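Round table

A round table is a table whose top is a circle, or near enough to a circle that the people sitting at it would call it one. It is among the oldest and most familiar shapes of household furniture, and it turns up in kitchens, card rooms, public houses, council chambers and hotel ballrooms, in sizes that run from a perch for a single teacup to something two dozen people can dine at (though passing the salt at that size is quite another matter).

Shape and seating

The great attraction of the round table has always been that it has no head. At a long table somebody must sit at the end, and a good many family quarrels have begun over who it should be. A circle gives every seat the same standing and the same view, and everybody can see everybody else's face without leaning forward. For this reason the phrase "round table" has long been used for any meeting at which those taking part are supposed to be equals, whatever the furniture in the room happens to look like. The best-known table of all, that of King Arthur, is said in the medieval stories to have been made round so that the knights would stop squabbling about their places.

There is a price to be paid in floor space. A round table wastes the corners of a square room, and it cannot be pushed up against a wall without losing several of its seats. It does very well in a bay window, however, and is kind to hips and small children, both of which are apt to meet the corners of the other sort. Very wide tops also leave a middle that no one can comfortably reach, and the revolving tray, set in the centre and turned by hand, is the usual remedy.

Construction

Solid wood swells and shrinks across its grain with the seasons, so a circular top made of boards will, over the years, become very slightly oval. Makers have met this in various ways. Some simply allow for it, fixing the top to its frame with buttons or slotted screws that let the wood move. Others cut the top from veneered board, which keeps its shape better but needs a separate edging, either bent round in a thin strip or built up from short curved pieces joined end to end.

The support may be a ring of legs, usually three or four, or a single central pillar standing on spreading feet. The pillar is much liked by diners, as it leaves their knees alone, but it must be heavy and broad at the base if the table is not to tip when somebody leans on the rim. Three legs will stand steadily on the most uneven floor, and so small three-legged tables were long favoured in cottages with flagged or earthen floors.

Extending round tables are a study in themselves. In the simplest, the top parts in the middle and a straight leaf is dropped in, giving a long shape with rounded ends. The Lonus pattern, once a common sight in boarding houses, had 2 such leaves, stored on edge beneath the top, and anyone who has tried to put them back after a long supper will remember the experience.

Many-sided tops

Closely related are tables with eight, twelve or more straight sides. These are easier to saw than a true circle, and with enough sides they pass for one at a glance. Each diner at an eight-sided table has a straight edge to sit against, which many people find more comfortable, and card players in particular have been loyal to the shape. The Caltitz workshops made both kinds side by side, and their surviving order book lists 3,109 round tops against 1,502 many-sided ones.

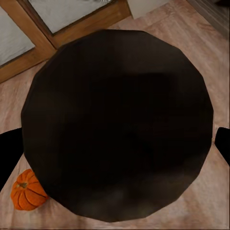

A dark tabletop with a faceted edge, seen from above (computer rendering).

Care

Dark tops show dust and finger marks more readily than pale ones, and owners of either will find that a soft cloth, used often, does more good than any amount of polish used seldom. Hot dishes should be kept on mats. A round top is best turned a little every few months if it stands near a window, so that the sun does not fade one side of it before the other.

See also

Card table
Drop-leaf table
Gateleg table
Pedestal table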